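Print
E-mail

Jiltell Opens Up Its Upkeep Routine for the Two-Armed Cell at Jaunzems

JAUNZEMS, Jun 26, 2018 - Anyone who has ever kept an old car on the road will feel at home with the small crew that looks after the two-armed handling cell at Jiltell's Jaunzems workshop. Jiltell is pleased to share the crew's full upkeep routine with its customers, free of charge, in a plainly written guide that came out of a good deal of patience and a great many cups of tea.

The cell is a pair of robot arms with fingered hands, set up at a wooden table inside a white paneled enclosure. It was put together with Prudia, the Ikska firm that fits and services the hands, and it spends its days handing, turning and setting down small household and workshop items. The guide covers how the cell is brought up in the morning, what is looked at every week, and what to do when a finger starts to lag behind its neighbors.

"People ask us about the software first, and we are always happy to talk about it," said Lamduan Thaweesak, who leads the upkeep crew at Jiltell. "But most of our mornings are about screws and cables. A finger screw that has backed out by half a turn will give you a poor grip long before it gives you an error message, and you can lose a whole afternoon looking for the trouble in the wrong place. I have lost several that way myself."

Each morning begins with the arms parked and the power off. The crew checks the finger screws with a hand driver, wipes the fingertips with a damp cloth, and follows each wrist cable along the forearm by hand, feeling for stiff spots. Then the arms are powered up and sent to their home position, and every finger is opened and closed 21 times before anything is put on the table. After that comes the grip check, in which one hand takes hold of a test piece and the other is brought in open, so that finger spacing can be looked at with the hand at its working height.
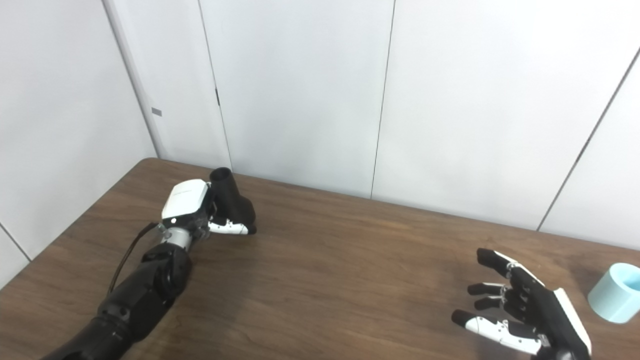 Left hand gripping a black test piece, right hand open, during a grip check at the Jaunzems cell.

The slack in the wrist cable gets a section all to itself, and the authors make no apology for its length. Pulled too snug, the cable tugs at its connector whenever the wrist turns; left too long, it can catch on the forearm housing. The crew settled on its present loop after 5 tries, and the guide tells the story of each one, including the try that looked very handsome and lasted until lunch.

Every 300 hours the hands come off for a proper service. The finger joints are cleaned, worn tip covers are replaced, and the wrist coupling is wiped down and refitted before the hand goes back on. Jiltell's logbook stood at 1,061 running hours when the guide went to print, with three of these services behind it. Both hands are then set to zero again using the same test piece and the same marks on the table, and the readings are written down beside the old ones.

"We used to get hands in the mail with a note saying 'it feels funny,'" said Priit Kazlauskienė, service manager at Prudia. "Jiltell sends us the hand with its readings and a list of which screws were touched and when. That is a lovely thing to find in a box, and I hope other shops will take up the habit."

The printed guide is available at the Jiltell front desk, and copies can be mailed on request. A second part, on replacing a single finger without taking off the whole hand, is planned for September. The crew would be very glad to hear from other shops with routines of their own - especially from anyone who has found a better way to route that cable.

Print
E-mail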